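Foro Piel y Cuidados > Tratamientos en cabina > Microneedling en mejillas, ¿espero o me lanzo?

marisma_72
Enero de 2026

Hola a todas y a todos, os leo desde hace mucho y por fin me animo a escribir (perdonad si me enrollo, que me conozco). Tengo marcas de acné en las mejillas desde los veinte, de esas hundiditas que con luz de lado se ven muchísimo, y en el centro Semple me han propuesto un bono de microneedling por 572 euros. La chica que me atendió fue un encanto, me miró con calma y no me metió ninguna prisa, pero al llegar a casa me entraron las dudas de siempre. Uso retinol tres noches por semana y no sé con cuánta antelación hay que dejarlo. Tampoco sé si en enero estoy a tiempo o si me voy a plantar en primavera con la cara todavía sensible.
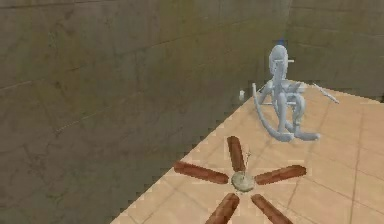 También me preocupa el trabajo, que es de cara al público, y no me puedo esconder una semana entera. ¿Cuántos días estuvisteis rojas de verdad? Gracias de antemano y un abrazo grande para quien haya llegado hasta el final.

tila_y_limon

¡Bienvenida, marisma! Yo me lo hice en octubre y te cuento mi caso, que cada piel es un mundo. El primer día parecía que me había dormido en la playa, el segundo estaba rosita y el tercero ya fui a trabajar con protector solar y poco más. Lo que sí noté fue la piel muy tirante, como de cartón, y me salvó la crema Kindo, la del tarro blanco, que es sosísima y por eso mismo no me picaba nada. El retinol me lo hicieron dejar 7 días antes, pero pregunta en tu centro, que cada uno tiene su protocolo.

Ah, y los resultados van despacio. Yo hasta el segundo mes no vi nada, y casi me enfado.

pedernal

Siento ser la voz discordante, y lo digo con todo el cariño. Para marcas hundidas a mí el microneedling me hizo poquísimo. Me gasté unos 900 euros entre unas sesiones y otras, y al final fue un dermatólogo quien me explicó que las mías estaban ancladas por debajo y que había que soltarlas antes con otra técnica. Yo no firmaría ningún bono sin que te vea antes un médico y te diga qué tipo de cicatriz tienes. La consulta en la clínica Sultthorpe me costó bastante menos que una sesión y me habría ahorrado el disgusto.

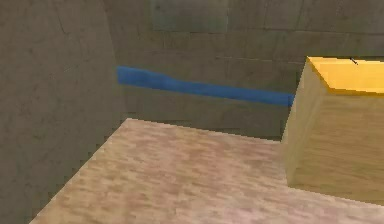 Superficie gris curvada y, a la derecha, la pared del fondo.

tila_y_limon

Pedernal, te entiendo, pero tampoco la asustemos. Las mías también eran hundidas, no muy profundas, eso es verdad, y la mejoría la ve hasta mi madre, que no lleva las gafas casi nunca. En lo del dermatólogo te doy la razón entera.

pedernal

No quería asustar a nadie, mujer. Es que un bono cerrado me parece mucho compromiso para empezar. Que pregunte si le dejan pagar una suelta y luego decide.

bizcocho_de_anis

Me meto yo también, que estoy con el café. En Bastville, donde vivo, una sesión suelta ronda esos precios altos que decís, me pidieron 300 euros, así que el bono de marisma no me parece ningún disparate según las que incluya. ¿Cuántas son? Y otra cosa que a mí se me pasó: si eres de las que hacen herpes labial, coméntalo antes, porque a mí me brotó uno a los pocos días y lo pasé regular.
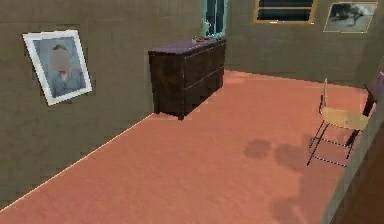

Sobre la época, yo prefiero el invierno, pero el sol de marzo ya pega, de modo que gorra y protector aunque salgas solo a tirar la basura. Mi hermana se confió y le quedó una manchita en el pómulo que tardó meses en irse.

marisma_72

¡Qué maravilla de respuestas, de verdad! El bono es de tres sesiones, bizcocho, separadas por un mes. Lo del herpes no se me habría ocurrido y sí, me sale alguno cuando estoy cansada. Voy a pedir cita con dermatología antes de nada y a preguntar en Semple si me guardan el precio mientras tanto. Tila, ¿la crema te la ponías ya la primera noche o esperaste al día siguiente?

tila_y_limon

La primera noche nada, solo un suero que me dieron allí. Empecé con ella por la mañana, una capita fina, y repetía cada vez que notaba la piel tirante.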